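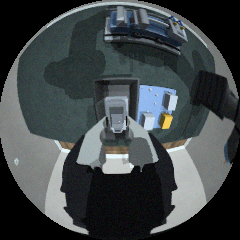 Omar Haddadin asked at the July review why the project should pay for simulated examples at all when the Trarcombe site already has two working arms and people trained to run them. His view was that every hour spent on a rendered table is an hour taken from a real one, and that the learning system will be judged on real parts in the end. The question was noted in the minutes and the project office was asked to answer it in this report. The answer takes up Section 2.

Progress Report to the Padurar Fund
Project: Vomer, gathering of examples for learned bench handling
Reporting period: second, ending July

1. Summary

The project is on schedule for the collection of simulated examples and behind schedule for the collection of real ones. The delay concerns the second bench at Trarcombe, where the wrist camera mount had to be made again after the first version worked loose during long sessions. Spending is within the approved budget. No change to the end date is requested.

Of the 12 handling tasks named in the grant agreement, 11 now have a simulated version that an operator can carry out from start to finish. The remaining task, which involves a flexible cable, has been moved to the next period with the agreement of the grant officer.

2. Reasons for collecting in simulation

The project office accepts that examples from real hardware carry more weight, one for one. Simulation was chosen for the early stages on three grounds.

First, operators new to the work make many poor attempts before they make good ones. In simulation these attempts cost only the operator's time. On the real benches, a dropped part or a collision with a fixture can stop work until the bench has been checked.

Second, the layout of the table can be changed between attempts without anyone having to walk over and move things. The current scene holds a bin, a board with pegs and colored blocks, and a large fixture at the back of a green table. The starting positions of the loose items can be varied within set limits, and each change is written to the log together with the attempt.

Third, the simulator records the position of every item at each step. This allows an attempt to be scored by rule, and it gives the reviewers something to compare with their own judgment. In the first period the two disagreed more often than expected. Most of the disagreement came from attempts in which the item was released too early and still came to rest in an acceptable place. The rule passed these and the reviewers did not. The rule has since been tightened.

The simulated view was set up with a wide circular field, with the gripper low in the center and the fingertips in sight. A learning system trained on one view and tested on a very different one tends to perform badly, and the real cameras at Trarcombe have been fitted with lenses chosen to give a similar field. Lighting remains a weak point. Shadows on the simulated table are dark and broad, while those in the Trarcombe room are soft and change through the day. The software team will add a range of lighting settings in the next period.

3. Work carried out

Operator training. Nine operators have completed the training course, which was shortened after the first group reported that the written part was too long. Sessions are limited to 26 minutes, followed by a break away from the screen. Quality of attempts fell off noticeably in longer sessions during the pilot.

Collection. Simulated sessions ran throughout the period. Real sessions ran on the first bench only. Each attempt is kept whether or not it succeeded, and failed attempts are marked with a short reason chosen from a fixed list. The list was revised once, when "slipped" was divided into "slipped on pickup" and "slipped on release."

Review. Every attempt by a new operator is reviewed by a second person. For experienced operators a sample is reviewed. Attempts with long pauses are trimmed only when the arm is fully at rest, and the untrimmed version is kept.

Data handling. Storage and backup are provided by Dursun under the existing service contract. One short outage was reported. No attempts were lost, although one session had to be uploaded a second time and appeared twice in the index until the duplicate was found.

4. Difficulties

The camera mount has been described above. The new part has been fitted and is under test.

The gripper model in the simulator closes slightly faster than the real one. Operators who moved from simulation to the first bench tended to lift too soon. The closing speed has been corrected, and attempts made before the correction carry a note so that they can be left out of training if needed.

5. Plans for the next period

The project will bring the second bench into use, complete the cable task, and carry out the first comparison between a system trained on real examples alone and one trained on both kinds. The test parts and scoring sheet for this comparison will be fixed in advance and sent to the Fund before any training begins.

Comments (3)

benchside
Will the failed attempts be released along with the good ones? They would be more useful to our group.

R. Trent
Section 4 matches our experience with closing speed. We lost a good part of a month to the same fault before we measured it.

mkl
Please post the revised list of failure reasons. The link in the first report no longer opens.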